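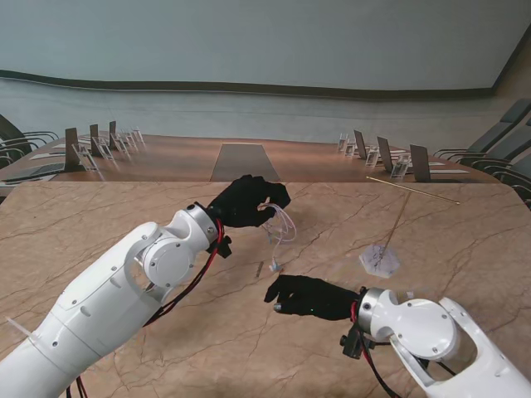

Thin wires, pink and white, held in a black glove.

Search this diary
Type here and press enter

2 August 2023
By Ghazal Naseri

Today I read the labels again, all morning. We have 2,000 questions that people typed into the Mirbridge library search, and each one must be marked as a clear question or not a clear question. I thought it would be a dull task. It is, but I also became a little angry with some of my own marks from last week.

For example, "what colour bus go Drerkville" I marked as not clear. But I understood it at once! My grandmother would ask in this way, and I also asked in this way when I first came here. The grammar is wrong and the meaning is whole. I wrote to Plutier to ask if we should have two marks, one for grammar and one for meaning.

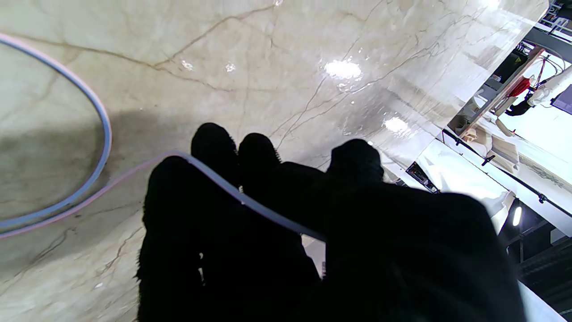 The answer came after lunch. Plutier say the budget is for one mark only, and the guideline stays as it is until December. I was disappointed, but I will keep my own second column anyway — it takes me little time and I do not have to show it.

In the afternoon I compared my marks with the ones from the Zamora office. We disagree on 32 questions. Most are the very long ones, where a person tells the whole story of a lost book before asking anything. Zamora marks them clear if there is a question mark at the end. I do not agree, but I could not find the sentence in the guideline which says I am right.
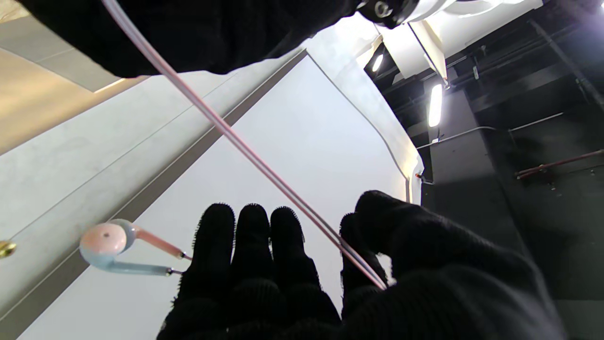

Twin cable, pale pink and whitish, and the knit glove.

My eyes are tired now. I made rice and ate it standing. Tomorrow I must telephone Zamora, and I should write down my arguments before, because on the telephone my English becomes slow.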